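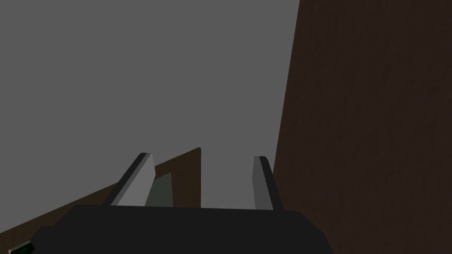

Telside shared workshop, bench robot build
Check before first run on the real arm
Date: 23 January 2025
Model of the room: Flavedby, version 9

1. Emergency stop
Pressed with arm moving and with arm still. OK both times. The cable is still lying on the floor, please put it under the bench.

2. Power supply
Fuse is fitted, cover is closed. OK. The label is missing on the second plug.

3. Gripper, open position
Checked in the simulation first. Fingers open, nothing held. OK. 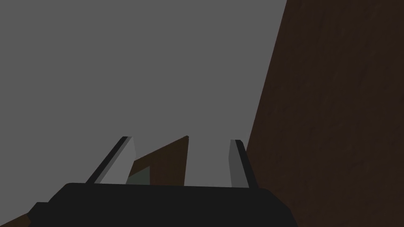 Item 3: fingers open, brown wood surface to the right.

4. Distance to wood parts
Not OK yet. I set the safety distance to 20 mm in the Smadi file, but the planner read the old value of 32. Changed and saved again. To be repeated by the next person who has the key.

5. Door handle task
The handle must be approached slowly and with open fingers. I am asking for half speed here, also in the simulation – later we will have the same habit on the real door. 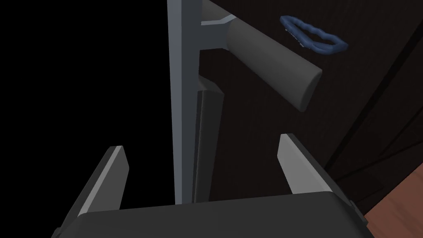 The speed limit is written in the start file and must not be changed from the hand control. Last June it was changed and we had a bent bracket.

6. Log file
Run 202 is saved complete. Size is almost the limit of the Flevia card, so please copy old runs to the shared disk.

7. Wrist camera view
Fingers visible, gripper body at the bottom edge. OK. I would like a brighter background, but it is no safety point. 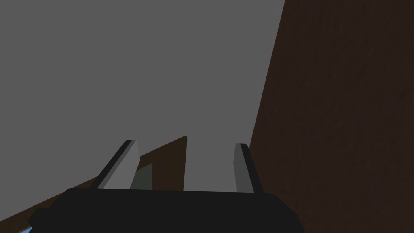 Item 7: view past the open fingers, wood on both sides.

8. Floor marking around the real arm
Tape is loose at the corner by the sink. Not OK.

Result: no run on the real arm before items 4 and 8 are closed. Simulation may continue.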